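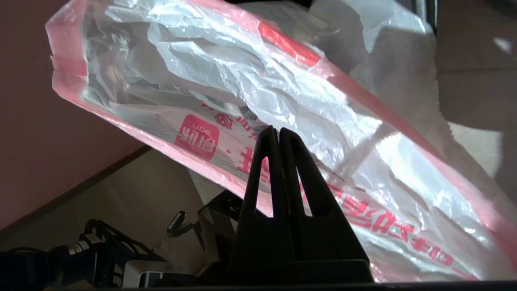

September, morning

Slept badly and got up before the alarm. Coffee, toast, and then I thought I'd better do something about the bags before anything else got started. The drawer by the stove hasn't closed properly for weeks, and yesterday I caught my sleeve on it twice while I was cooking.

I keep every plastic bag that comes into this apartment. My mother did it and I never decided to do it, I just do. They go in the drawer, and when the drawer is full they go in the cupboard under the sink, and when that's full they go inside another bag that hangs on the back of the pantry door. All three were full.

Took everything out and put it on the kitchen table. It made a much bigger pile than I expected. Plastic weighs nothing, but it takes up as much space as you let it. I moved the fruit and the mail over to the counter to make room.

Started with the thin white ones. One of the big ones has a red stripe and a red square logo on it, and a line of red characters that look Japanese. I had it turned so the printing showed through from the back and the logo was in mirror writing. There's a pinkish edge to it as well. I can't read the characters, either way around. I don't remember bringing it home. It may have come with the box of kitchen things I got when my cousin moved out, or somebody left it here after a dinner. It's a good size, so it stays. I'll use it for the sweaters.

My system, such as it is: big ones get folded, small ones get folded smaller, and anything with a hole goes out. I check for holes by holding the bag up to the window. Crumbs go in the sink. A receipt came out of one, for lamp oil and a pack of sponges, and I haven't owned an oil lamp in years.

I fold them lengthwise until they're a strip as wide as my hand, press the air out, and then fold the strip into a triangle from the bottom, over and over, and tuck the handles in at the end. It's slow. The crinkly ones won't lie flat and they open up again while you're reaching for the next one. I put the sugar jar on top of the finished ones to hold them down, then switched to the heavy cutting board, which worked better.

Late morning

Still at it. Had the radio on until the news came around for the third time, then turned it off.

I'm going to write the number down because I did count, and it took long enough that I want credit for it. 134 bags. That's after throwing out the torn ones, 23 of those, which I stuffed into the worst of the lot and set by the door for the drop-off at the store. I don't know what one person needs with 134 bags. I use maybe two a week, for the bathroom trash and for wet shoes. I worked it out on the back of an envelope and then stopped, as it came to more than a year of trash.

So I made a rule. The drawer gets what fits in the drawer, closed. Everything else leaves.

For the drawer I bought a divider a while back, a gray Plasto one, and never put it in. I found it behind the baking pans with the sticker still on it. It's a little too long for the drawer if you lay it straight, and a little too short to wedge in at an angle. I trimmed one end with the bread knife, which I shouldn't have done to the knife. It fits now. The cut end is rough so I turned it to the back.

Small bags in front, big ones behind. The drawer took 58. It closes. I opened and closed it several times.

Afternoon

Ate standing up, cold rice and an egg. Rained for an hour and stopped.

The other bags I sorted again, since I had them out anyway. The stiff paper ones with string handles are a separate problem. I have a dark green one from Vinier that I got when I bought the tablecloth, and I've kept it on the grounds that it's too nice to use. It's been flat behind the refrigerator for so long that it had a line of dust along the top. Wiped it off and put my library books in it. They're due back this month and I'll leave the bag at the front door so I see it.

The canvas shopping bags were all together on the hook, under my raincoat. There are 4 of them. The Canus one has a broken seam at the bottom corner. I sewed it with black thread, there being no other thread in the tin, and it looks like what it is. It should hold potatoes. If I remembered to take these with me I wouldn't have the other problem, and I've known that for a long time. Put one in my coat pocket right then, folded up. Put another in the basket of the bike.

Wiped out the drawer and the cupboard under the sink while they were empty. Found a clothespin, a dried-up bean, and the little wrench for the faucet that I turned the place upside down for in the spring. The cupboard floor is swollen near the pipe, where it must have dripped before I had it fixed. It felt dry to the hand today. I laid down some newspaper so I'll notice if it gets wet again, and moved the dish soap to the other side.

The packing for the winter things went quicker. Sweaters in the big white bag with the red printing, scarves in a smaller one, and both up on the closet shelf where the fan was. The sweater bag bulges but the handles still tie. I wrote SWEATERS on a strip of masking tape and then couldn't get the tape to stick where the plastic was wrinkled, so I smoothed out a patch near the handle and put it there.

Evening

Walked the leftovers over to the thrift shop on the corner. They take clean bags for the counter and the woman there seemed pleased to have them, or was polite about it. She asked if I had any hangers. I said I'd look. I do have hangers, a great many, and I'll have to do those another time.

Bought onions, milk and a new light bulb for the hall on the way home. The canvas bag was in my coat pocket and I used it. The old bulb had gone black at the base. Got up on the chair and changed it, and it's a colder light than the last one. I don't like it much but I'll leave it in until it goes.

Supper was soup in the Bech pot, with the heel of the bread. Kitchen table is clear except for the fruit, which I moved back, and the mail, which I didn't open. The gas bill is in there. I'll do it tomorrow before work.

My fingertips are dry from the plastic. Hand cream, then bed.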